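Kitchen Goods Sorting and Storage Project
Progress report to Bettencourt, second reporting period
Prepared by Lena Jabłońska, Getton
1/31/23

1. Status

Work is on schedule. The intake and sorting phase is complete. The storage phase has started and will run until May. Spending to date is $1,211 of the $2,310 awarded. No change to the budget lines is requested.

2. Background

Getton lends kitchen equipment to households moving into first apartments. Before the grant, donated goods were kept in mixed cartons in the back storeroom, with no item list. Staff filled requests by opening cartons until the right article was found. The grant covers sorting, a written list, work surfaces, shelving and drawer inserts.

3. Intake and sorting

The list now holds 119 entries. An entry is one article or one matched set. Each entry gives the type of article, main material, length or diameter, condition grade and storage position. Articles graded A go straight to storage. Grade B articles need cleaning or a small repair first. Grade C articles are removed from the loan stock and sent to Serideo for metal recycling or disposed of.

Hand tools took longer to sort than pots and pans. Many have no maker's mark, and the donors' labels did not always agree with the contents. We dropped the plan to sort by maker and now sort by use: stirring, turning, cutting, measuring, draining. Tools that fit two groups are placed with the larger group and cross-listed.

4. Work surface

Sorting is done on white tabletops marked with a pale gray grid. The grid is used for laying tools out and for keeping a gap between articles while they are checked. Long tools such as whisks and ladles may be set down diagonally. The earlier rule that every handle must line up with the grid slowed the work and added nothing to the list, so it was withdrawn. 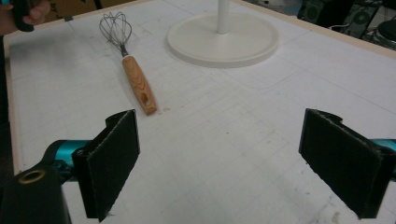
Whisks with wooden handles are handled as a separate type. The check covers three points: the wire loops, the collar where the wires meet the handle, and the wood itself. Bent loops are acceptable if they can be straightened by hand. A collar that turns on the handle puts the article in grade B. A split running into the hanging hole puts it in grade C. Wooden handles are wiped, dried flat and oiled once before storage. They are not to be left in the sink with the metal tools – this was the main cause of rough handles in the old stock.

Light scuffs on the tabletops are treated as normal wear. The tops are wiped down at the end of each session. Abrasive pads are not used on them, as they may lift the grid lines.

5. Storage

Two shelving units from Clotia have been delivered and assembled. Pots, pans and baking tins are in place. Drawer inserts for the hand tools are on order. Until they come, tools stay in open trays, one tray per use group, with the list positions marked as temporary.

Wire tools will be hung if the wall rail can carry them. Hanging keeps the loops from being pressed flat under heavier articles. The rail has been bought but not fitted. The wall behind the second unit is hollow in places and needs different anchors from those supplied.

6. Problems and actions

The first batch of adhesive labels came off handles after washing. Labels are now tied through the hanging hole where there is one. Articles without a hole carry the label on the tray position only. This is weaker, and a better method is still being looked for.

Condition grades were not applied evenly in the first weeks. A short grading sheet was written and the early entries were checked again. Most changes were from A to B, and most of those concerned loose handles.

7. Budget

Spent to date: $1,211. This covers the shelving, trays, labels, wall rail and cleaning supplies.
Committed, not yet invoiced: drawer inserts.
Remaining before the inserts are paid: $1,099.

8. Next period

Fit the wall rail with suitable anchors. Install the drawer inserts and replace the temporary positions in the list. Clear the grade B backlog, starting with loose collars and handles. Test the list against real loan requests and record any article that cannot be found at its listed position. The final report, with the full list attached, will be sent in May.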